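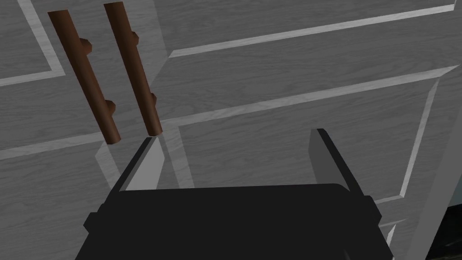

Do fridge deodorizers work?

Some do, a little. Most of what you pay for is the packaging. We run the Plerholm kitchen page and get asked this every month, usually by people who have already bought one.

Is the Clutix pod better than baking soda?

We kept one on the middle shelf for 19 days next to half an onion. The fridge smelled like onion. The box says it lasts 100 days, but doesn't say how anyone measured that.

What about charcoal bags?

Slightly better, in our opinion. The Darketti bag weighs 200 grams and takes up the space of a carton of eggs. Setting it in the sun to "recharge" it sounds like wishful thinking to us.

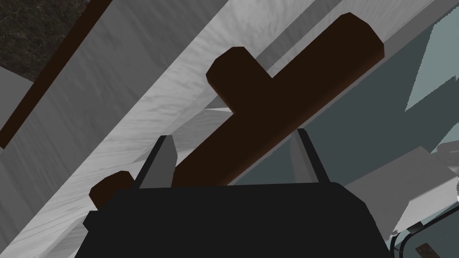 Putting a lid on the onion costs less and did more.

Do I need the plug-in kind?

We doubt it. The Ebihara unit has a fan, a blue light and a refill you have to keep buying. Ask what the refill costs before you ask anything else.

So what should I do about the smell?

Throw out the old food. Wash the shelves and the door seal with warm soapy water, then check the drip tray - people forget it's there.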